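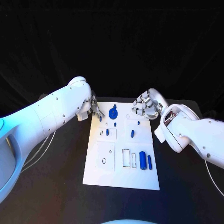 4.3 Replacing the filter cartridge

Replace the cartridge every 2000 liters or when the service light turns amber.

1. Close the inlet valve on the Fliteck housing.
2. Press the red relief button until the gauge reads zero.
3. Unscrew the bowl counterclockwise with the supplied wrench.
4. Remove the old cartridge and rinse the bowl with clean water.
5. Check the O-ring for nicks. Use part 339 if a new one is needed.
6. Seat the new cartridge, open end up, and tighten the bowl by hand.
7. Open the inlet valve slowly and flush for 7 minutes.

CAUTION: Do not exceed 75 psi at the inlet. Fit a regulator if line pressure is higher.

Note: Cloudy water during the flush is trapped air – it clears with use.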